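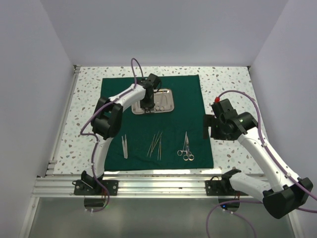
WORKSHOP TIPS / Student Robotics / Bench Setup

Instrument sorting on a two-arm bench: notes from the Kirkwood club

Updated 8 Dec 2020

The sorting task for the Mindel student round uses thin metal instruments, a shallow tray and two arms on a shared rail. The tips below apply to any small bench of this type.

Cloth under the parts
Lay the instruments on a plain, dark, matte cloth. Green works well. Bare metal on a speckled top is hard to segment, and thin shafts disappear among the chips. Iron the cloth before a run. A fold 3 mm high is enough to stop a fingertip on its way to a pair of tweezers. Wash at low heat without softener, which leaves a film on the parts.

Layout
Keep the types apart: tweezers on one side, needle-like pieces in the middle, ring-handled pieces on the other side. Point the tips to the back and place the tray behind the row. For first trials, separate the needles by at least one gripper width. Add crossed and overlapping pieces after the simple picks are repeatable.

Ring handles
Pick across the shank, just above the rings. Gripping a single ring lets the piece swing, and it will usually land across the tray rim.

Tray
A tray with a raised rim needs a higher approach. Set the travel height to clear the rim plus the longest hanging part. Two strips of shelf liner under the tray keep it from creeping.

Cables
Tie the cable to each link and leave a free loop at the wrist. Move every joint through its full range by hand, power off, before tightening the ties. Trim the tails flush.

Rail
Vacuum the grooves before wiping. Check the mounting plate bolts after every 200 cycles. In April the Dremus spreadsheet showed a slow drift starting at cycle 109, traced to 2 loose bolts.

Storage
Wipe the instruments with a dry cloth and store them flat. Tip guards can be cut from aquarium tubing.

Related: Pavlović gripper pads, cleaning and replacement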